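10/03/2024

Rest day at Lundgren hut. Legs fine, left heel taped. Weather closed in before breakfast and stayed that way, so the Ploterau ridge is off until tomorrow at the earliest. Altitude on my watch reads 3,129 m. The sign by the door gives a lower figure and I have not bothered to recalibrate.

## Yesterday's stage

Zatel to Lundgren, 11 hours including stops. The guidebook allows 9, but its author must have had dry ground. The first section follows the river on an old mule track, easy grade, wet rock in the gullies. After the second bridge the path leaves the valley and goes up in switchbacks through scree. I lost the markers once, near a collapsed wall, and spent 20 minutes contouring too far east before I checked the map. The paint marks resume above the wall, on the uphill side of the boulders.

Pack weight was 12 kg at the start with 2 liters of water. Too heavy. The spare fuel canister could have stayed in Zatel, and so could the second fleece. 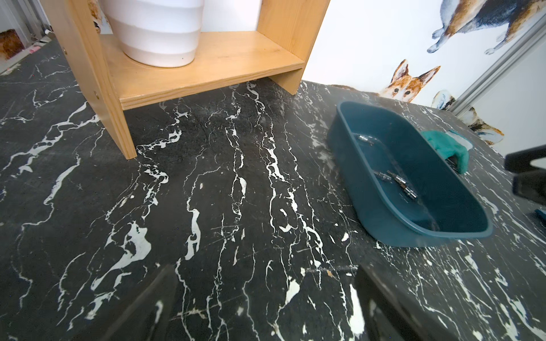

## Gear notes

- Boots: the left one rubs at the heel on any steep descent. Relaced with a surgeon's knot at the ankle, to be tested tomorrow.
- Stove: slow at this height. Half a liter took most of a podcast episode to boil.
- Poles: the lower section of the right pole slips under load. Cleaned the grit out of the lock and tightened it a quarter turn.
- Gloves: liner pair still damp. Slept with them inside the bag, which helped a little.

## Body

Mild headache on arrival, gone after dinner and a liter of water. Resting pulse this morning higher than at Zatel but lower than I expected. Slept badly until midnight, then well. Appetite normal - two bowls of soup and most of the bread.

## Plan

If the cloud lifts overnight, leave at 4:30 and be on the Ploterau ridge by sunrise. Turn around at noon regardless of position. If it does not lift, skip the ridge and take the low route to Stosimico, which is longer but never exposed. I have food for either option, with one dinner in reserve.

Alarm set for 3:45. Bottles filled, headlamp battery changed. Still need to pay for the second night.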